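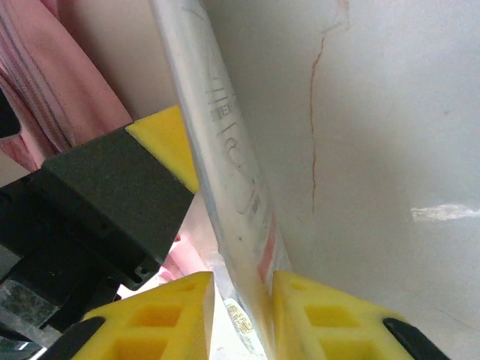

We had a full turnout for the Tuesday open day at Kuretti, and I said I would write up what I saw for those who couldn't make it. The tour started with the two-arm cell, the one running the Cidus software. I had gone mainly to find out how they handle thin packaging, which has been our weak spot at Raso for as long as I have been there. The fingertips they use are yellow molded plastic with a grid of square cutouts on the face and black rubber pads along the side. A long translucent sleeve was held between two of them near its narrow end, with the rest of it standing up past the tips. I asked whether the tips come in a softer grade and was told yes, but they only had the standard ones on hand.

The job being shown was packing a school bag. The objects change from one run to the next, and so does where they are placed. An operator started each run and then stood back. They told us they had logged 268 runs on this task before the open day, and that the bag gives more trouble than anything that goes into it. The straps end up in a different place every time. 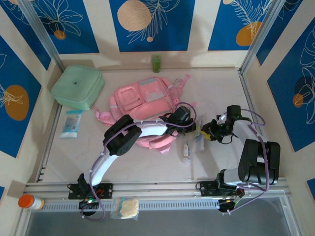
The two-arm cell at Kuretti, with the pink backpack on its back.

On the questions people sent me before the visit:

> Could you find out if the arms are on a fixed base or
> if they can be moved along? Also what they do about
> cable wear at the wrist. We have replaced 5 cables on
> the Boström cell this year and would like to stop.
> And is there anything to look at besides the cell
> itself, or is it a one-room visit?

First one: both arms are bolted to an aluminum rail at the front of the cell. They can be unbolted and shifted, but it means calibrating again, and they put that at 70 minutes. So in practice they stay put.

Second one: I didn't get a full answer. They said they check the cables every week and leave a generous amount of slack.

Third one: there is a second room with test benches, but it was closed for the day.

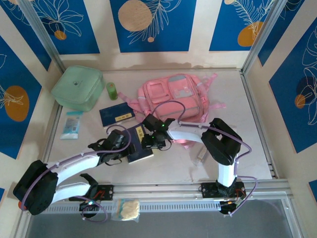
Working with two arms close together was the other thing I wanted to ask about. Their planner keeps a minimum distance between the grippers and slows both arms when they get near it. I had expected a bigger margin. At one point the left gripper was over a navy book in the middle of the table and the right one was just in front of the backpack, and the two were very close to each other. Each has its own wrist camera, and the planner takes in both views along with the fixed camera. We run a much wider gap on our side, and I think we could bring it down.

There is another open day planned for July, with 13 places. Reply to me off list if you want one and I will pass the names on.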